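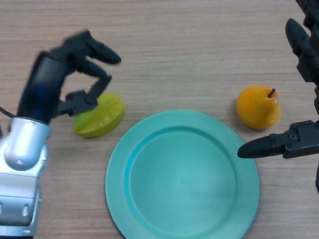 Multi-finger hand or plain two-finger gripper for pick and place?

We have budget for one kind of end effector going forward and I need to send the order form in by the end of January. Right now I'm trying out a Kolitz hand (the jointed finger one) against a Firnura parallel gripper. Task is boring: pick up one thing, put it on a plate, go back to start. Mostly play food and small kitchen stuff. Teleop for now, trained policy later. The hand looks great but takes me forever to tune, the gripper I had going before lunch. Is the hand worth the extra work for this or am I kidding myself? Camera is on the head only, nothing on the wrists yet.

asked by nuvo_bench, Jan 25, 2022

Erlinda Tiongson

Get the parallel gripper for this job. Picking up one object and setting it on a plate is what they're good at, and you'll spend your time on the task and not on finger calibration.

Longer version. We ran both kinds on the same arms last year, 1,000 picks each, same operators. The gripper won on anything with two sides you can pinch. The hand won on round stuff that rolls and on ridged or lumpy shapes, where two flat pads only touch at a couple of points and the thing spins on you. Not a huge gap though. Most of that gap went away when we swapped the hard pads for soft silicone ones. Cheap fix, try it before you spend real money.

Things that bit us with the hand:

Thumb timing. If the thumb closes first it shoves the object away before the fingers get there. Delay it a little.

Bulk. A big palm over a small object blocks a head camera right when you need to see. Tilt your approach or put a camera on the wrist. I'd do the wrist camera either way, even a bad one.

Low approaches. Fingers want to curl under the object and the table is in the way. Stop higher then you think.

Repair. We lost 9 days waiting on one finger tendon. Gripper parts we just printed.

If you already own the hand, don't toss it. Put it on one arm and the gripper on the other, give each the objects it likes. Only catch is your controller has to be ok with two different ends, so check that first. Ours wasn't, had to write a seperate mapping for each side.

Also log the misses, with a reason next to each. Slipped, pushed, hit table, operator error. After a few sessions you'll see which one is eating your time and it's often operator error.

liao_fan_77

what are you teleoping with? matters more than the end effector imo. a glove with a hand is fine, a glove with a 2 finger gripper feels weird, and a hand controller with a trigger is perfect for the gripper and pretty useless for the hand. I use the Liao controller, trigger maps straight to open/close, took me 3 tries to get the scaling right but fine since. no idea about the Kolitz one

benchrat

Depends. Tools, lids, bottles = hand. Blocks, play food, cups = gripper. Don't forget to check payload, a hand weighs a lot more and your arm will feel it at full reach. Mine sagged enough that I was missing the plate on the far side and blaming the camera for it. Redo your tool weight in the arm settings whenever you swap, takes a minute.

Nuvotness used to have a loaner thing where you could try pads and fingers before buying, not sure if they still do it. Worth an email.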